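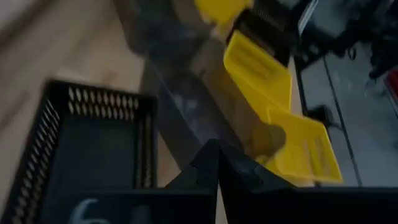 Buscamos redactores de series y cómic

Saliba, revista digital de televisión, cine y cómic en español, incorpora dos colaboradores para la sección de reseñas semanales. El trabajo empieza en septiembre de 2026 y continúa, como mínimo, hasta febrero.

Qué hay que hacer
Cada colaborador se encarga de una serie en emisión y entrega una reseña por episodio, de 671 a 892 palabras, antes de las 12:00 del día siguiente al estreno. También participa en una reunión mensual por videollamada y revisa los textos de un compañero cuando este tiene la semana cargada.

Ahora mismo tenemos sin cubrir Derurau (ciencia ficción, segunda temporada) y Maton (adaptación del cómic del mismo título). Indica en el correo cuál prefieres. Para Maton hace falta haber leído los seis tomos publicados.

Requisitos
Español escrito impecable.
Comprensión de series en versión original inglesa.
Constancia con las entregas.
No pedimos titulación. Se valora haber publicado antes, aunque sea en un blog propio.

Condiciones
Colaboración como autónomo, 229 euros al mes por serie asignada. Facturación a mes vencido. Trabajo a distancia. Los textos van firmados y el autor puede reproducirlos en su web pasados 30 días.

Cómo presentarse
Envía dos reseñas tuyas y unas líneas de presentación a Tala Salameh, coordinadora de series, a través del formulario de contacto, con el asunto «Reseñas». No hace falta currículum. A los preseleccionados les encargaremos una prueba pagada, que leerán Tala y Rok Atanasov, responsable de cómic. Contestamos a todas las candidaturas.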